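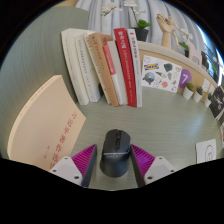 4.2 Desk setting and reading load

Reading at a desk is still how most of our sample got through long texts, even the ones who told us they read "mostly on the phone". We asked about place first and device second, and the order mattered (see 4.4). Home desks were the largest group, then kitchen tables, then libraries. A typical home desk in the study mixes print and screen tools in a small area, as in Figure 3, where a row of upright books stands well behind the mouse. We coded this as "mixed, print within reach". Print within reach was coded from the desk only; shelves elsewhere in the room did not count, nor did bags.

Figure 3. A desk coded "mixed, print within reach".

Participants kept a reading diary in Nota for 10 days. Each entry had a start time, a stop time, the title or a short description, and a free text box for anything that broke the session. 72 people finished the diary. Total usable entries 1,111 after cleaning. Entries with no stop time were dropped, entries under a minute were kept, which Hậu Quan argued for and which we now think was right, as short entries are where most of the switching happens.

Switching. We define a switch as any move from one text to another inside a single session, whatever the medium. Print to print counts. Two tabs of the same article do not. People in the mixed group reported more switches than people with no print on the desk, but the switches were of a different kind: checking a quote, looking up a name, going back to a marked page. In the screen only group the free text box was full of mail and messages. We did not expect so clean a split and went back over the coding twice. Second coder (Enda Nic Aodha) worked without knowing the groups. Disagreements were mostly on recipes and manuals, which we had no good rule for, and were settled by talking.

Load. Self-rated effort was taken at the end of each entry on a scale of 1 to 7. Ratings went up with session length in both groups, no surprise there. What is less obvious is that effort in the mixed group levels off in longer sessions while in the screen only group it keeps climbing. Two readings of this. One, a book on the desk gives the eyes and hands a change and that helps. Two, people who keep books on the desk are simply more practiced at long reading and the books are a sign of it, not a cause. The diary can't tell these apart. The Jekby data might, as the same people were followed before and after a move of house, but desk setting was only recorded there as "own desk / shared desk / none" and we would have to recode from the interview notes.

Time of day had a weak effect. Evening entries rated a bit harder. Friday evening entries were few and we left them out of the model -- leaving them in changes nothing of intrest.

Noise in the measure. Some points to keep in mind before comparing with the Dramani survey:

Diary entries were made on a phone, so every participant had one screen at hand whatever the desk looked like. "Screen only" therefore means no print, it does not say how many screens.

Desk setting was coded once, at the start. Desks change. At least one participant wrote in June that the desk had been cleared for a sewing machine and that reading was now done in bed, and we kept the original code, per the protocol.

Titles were self reported and often vague ("work stuff", "the long one again"). We made no attempt to score difficulty of the text itself. The Promow list does have difficulty scores but covers to few of the titles to be usable here.

Given all this we treat the setting result as a pattern worth following up and no more. Section 4.3 looks at the interruptions box on its own, without the desk codes, and the full coding sheet is in Appendix B.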